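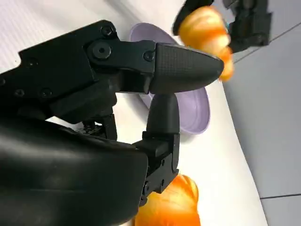
Viltero Support Portal
Ticket: Left gripper reports "closed" before reaching commanded width
Component: Tamayo motion controller, gripper node
Priority: Normal
Status: Resolved

Reported by site (Monday, 9:40 a.m.)
During two-arm handling of toy food items, the left gripper node publishes a "closed" state while the fingers are still moving. The task planner then releases the right gripper too early. The fault occurred in 9 of 133 handovers. No hardware alarm was raised.

Support response
Please confirm the controller build and attach the joint log for one failed handover. Please also state whether both arms share one Canano bus.

Site response
Log attached. Both arms share one bus. The fault does not occur when the left arm is run alone.

Analysis
The log shows the left node receiving stale position messages when both arms publish at full rate. The delay reaches around 400 ms. The state check compares the last two positions and does not read their time stamps, so a repeated message is taken as a stopped finger.

Action taken
Time stamp check added to the state function. Messages older than the set limit are now discarded, and the node reports "unknown" until a fresh position arrives. The planner holds the right gripper in place while "unknown" is active.

Verification
The site installed the patch and ran the handover routine again over one shift. The early release was not seen.

Open item
Bus load with both arms active remains high. Transferred to the Prunby driver team under a separate ticket.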